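Ellaswood kitchen cell: setup and upkeep notes

Maintained by Stella Mushi. Last revised June 24, 2024.

What this covers

Notes for bringing up the two-armed robot in the Ellaswood simulated kitchen, and for keeping it in a usable state between runs. The scene files are kept in the Skandska folder. Controller settings are in Tevar, one file per arm.

Starting the cell

Load the kitchen first and the robot second. If the robot goes in first, its base settles at the wrong height and both arms report a joint offset. Should that happen, unload everything and start again – resetting the pose alone does not clear it.

Set the control rate to 28 Hz in both Tevar files. The two must match. Let the cell idle for 15 seconds before sending a command.

Checking the grippers

Raise both arms clear of the work surface, then open and close each gripper from the console. Left and right are named from the robot's side. If a finger lags, reload that arm's file and repeat the check. Do not change the finger friction to cure it; we tried that and had to redo the grasp settings.

Head view

The view used for checks looks forward over the torso. Both grippers should show in it when the arms are raised. If the torso hides one of them, restore the saved head pose before touching the arm settings.

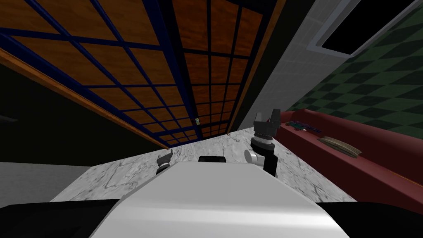
Head view, grippers raised and partly open at the marble work surface.

Upkeep

Keep the last two working copies of each Tevar file. Textures for the cabinet and the tiled wall are stored separately and need reloading after a renderer update.

Known faults

The right wrist sometimes drifts when the cell is left paused. Re-home it before the next run. A fix is planned for July.

Changes to the head pose go to Stella before they are merged.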